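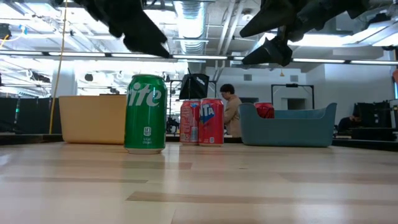 The Moreo Building refreshment service resumes in April. Staff and visitors on the second floor are asked to read the following posts on how canned drinks are sorted and stored.

1/ Drinks are supplied by Hegedűs in mixed cases and sorted by flavor on the wooden table before they go to the refrigerator. Please do not take cans from the table while sorting is under way.

2/ Each floor receives 100 cans per delivery. Requests for a different mix should reach Jolán Farkas in Office Services by 3 p.m. on the day before delivery.
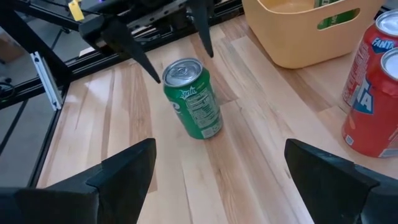 3/ Unopened cans only may be returned to storage. Staff should check the lid of every can before it is put away. On a can such as this Sprite, the pull tab should lie flat against the silver lid. A can with a raised tab or a dented rim is to be set aside and reported at extension 338.

4/ Nutrition information is printed on the cans. Colleagues with dietary questions may also request the full product list from Jenő Szűcs in Room 31. 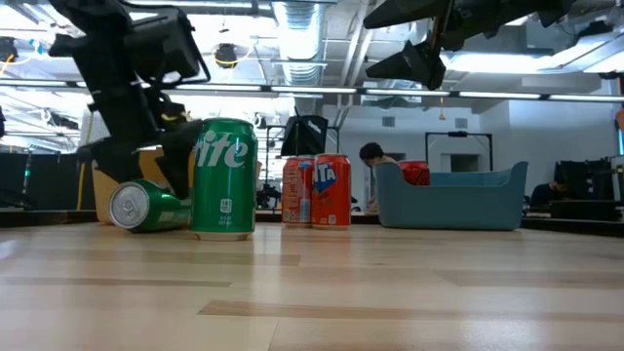
5/ Cans should be stored upright, with the same flavors kept together. Bins are for moving drinks between the table and the refrigerator and should be returned to the Kivska Room by 7 p.m.

6/ Empty cans go in the recycling point beside the elevators. Please empty them fully first.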